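November, notebook 5, moth and land snail survey - Sondale plots

Back from the lower plots at 4:40 pm. Light trap at the Brultard gate ran all night without a fault, so the new battery lead is fine. Trap at the stream did not start. The timer was still set to the summer hours. I have changed it and written the setting on tape inside the lid.

Total on the catch sheet is now 2582 moths for the season, all sites. Last night added 179, and 89 of those were one small brown species that I still have down as "grass moth B." Thandeka Mkhize thinks it may be two species. She wants the wings of a few pinned flat before we go further. I kept back a dozen in the fridge, top shelf, blue lid.

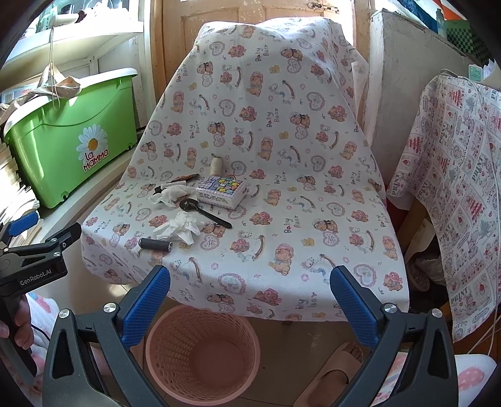

*3 min read*

Snail transects next. Leaf litter was dry on the upper slope and I got very little there, mostly old shells. Under the fig trees it was better. Live animals under nearly every flat stone, and eggs in two places. I put the stones back the way they were and marked both spots on the map in pencil.

The shell with the toothed opening turned up again, this time on the Meng side of the wall. We had it only from the Brultard side before. One live, two empty. Kept the empties, left the live one. The key in the back of the old guide takes it to the wrong genus if you go by the number of whorls, so go by the opening. I lost most of an hour to this last year and did it again today.

Labels: please stop using the gel pens. The ink ran on four tubes from the stream site and I could only save three by matching them to the field sheet. The fourth is marked "stream, no plot" and should not go in the counts. Pencil on the heavy paper, inside the tube.
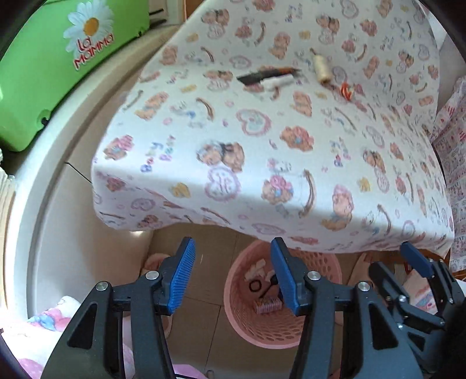

Gestora database was down again between lunch and 3, so the snail data are on paper only. I will type them in tomorrow morning if it stays up. The moth sheet is already entered, but the weather columns are blank. The logger at the gate reads two degrees higher than the hand thermometer and I would like to check it in the shade before we use any of it.

School visit to the lower plots is still on. They want to see the trap opened, so it has to be run the night before and left shut until they arrive - egg boxes in, lid taped, sheet over the top against the sun. Bring the clear pots with the wide mouths. The narrow ones are hard for small hands and we lose half the moths.

To do:

- reset stream timer again after the battery swap
- pin grass moth B, send wing photos to Thandeka
- new tape for transect 5, the old one is stretched
- ask at Meng about the locked side gate
- more heavy label paper

Rain started as I was writing this. Stream trap stays in tonight, gate trap goes out under the cover.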